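Notas para la charla: aparcar en la calle, pagar por ello
Jornada de movilidad de barrio, viernes, sala 2. Ponente: Rongrong Meng

Empezar sin presentación larga. Preguntar quién ha venido en coche y dónde lo ha dejado.

El barrio de Markura tiene 1.021 plazas en superficie y 400 bajo techo, en el garaje Skelleck. El garaje no se llena por la noche. La calle sí. El abono mensual cuesta 90 euros y la tarjeta de residente es gratuita.

Pausa. Dejar que lean la tabla de precios.

El ancho de la calzada es lo que más discusión trae. En la calle Qin los vecinos pidieron aceras más anchas y también conservar la fila de coches. Las dos cosas no caben. Explicar la sección antes de pasar a las fotos.

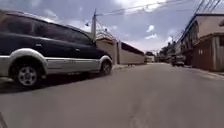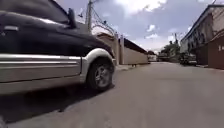
Un todoterreno oscuro con la parte baja en gris plateado.

¿Quién decide el precio de la tarjeta de residente?
Lo fija el pleno municipal una vez al año, con la ordenanza de tasas, y los cambios se aplican desde enero.

Seguir con la propuesta: tarifa según la longitud del vehículo, en tres tramos. Contar el caso de Brerkar, que la aprobó en junio y recibió más quejas por el formulario que por el importe.

Si sobra tiempo, hablar de carga y descarga. Si no, saltar a la diapositiva de contacto y recoger las hojas de firmas a la salida.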